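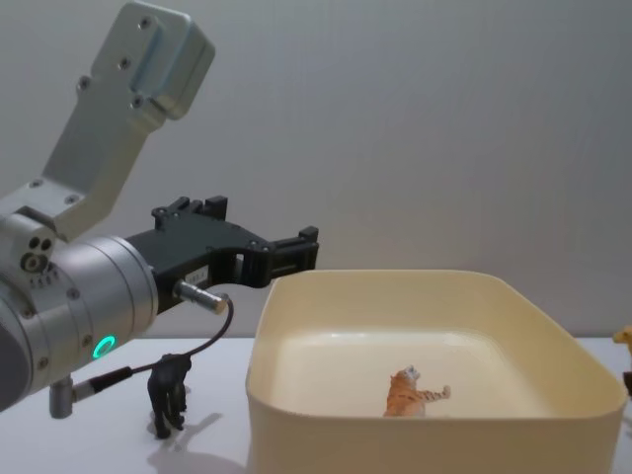
EQUIPMENT ROUND - where we've got to

Quick one as the order deadline is Tuesday and I've still got half the forms to chase. Sorry for the bullet-ish style.

The big item first. Second pair of arms for the Hollis room: NOT this year. Quote from Cledon came back higher than last time and it doesn't include mounting or the controller licence. We'd be spending the whole pot and then have nothing to bolt them to. Pushed to next round, Wilma Purves is keeping the paperwork warm and would like a proper letter of support from each group before April. Two lines will do. Please don't send her slides.

What we are buying:
- Spare gripper fingers, 40 sets, from Nater. Ordered the same as before, so no new drawings needed.
- Gripper cables. £467 for the lot incl. delivery. Yes it's a lot for cable. No, we can't make our own, we tried and it was a bad month.
- Service visit for the existing arms, £628. Booked as one visit, both arms same day, so the room is out of use that day. Date to folow.
- Props and containers, £93. Toy animals, bins, tubs, that sort of thing.

Fingers are the line I get asked about most, so a word on that. We hold too many types. The pair on the bench now don't even match at the tip, the left one has a jagged, notched end and the right one comes to a squared tip over the other side of the cream tray, and each kind needs its own spares on the shelf. Proposal is we pick one and run the other down. If your task really depends on one of them say so now, not in three months when the drawer is bare.
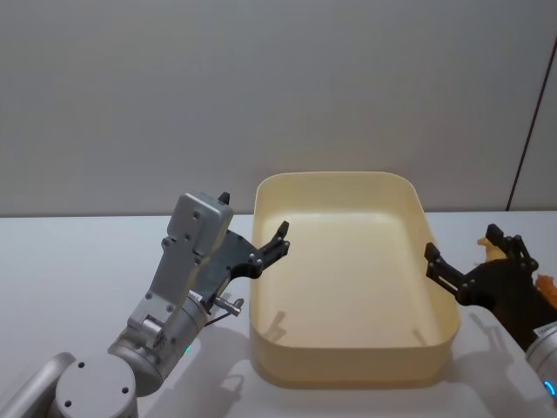 Containers come out of the small props line and need a bit more thought than they've had. People keep asking for shallower ones, but sorting and picking tasks have been planned round the deep cream tray with the rounded corners, and both arms can come at it from opposite sides with the grippers at rim height. Change the height and somebody has to redo their start positions. So - same again please, two spares, and if you want a different shape put it in as a seperate request with a cost code.

Clommont have offered a loan unit to try. No cost but we'd pay carriage both ways and it needs desk space we haven't got. Leaning no. Shout if you feel strongly.

Forms back to Wilma by noon Tuesday.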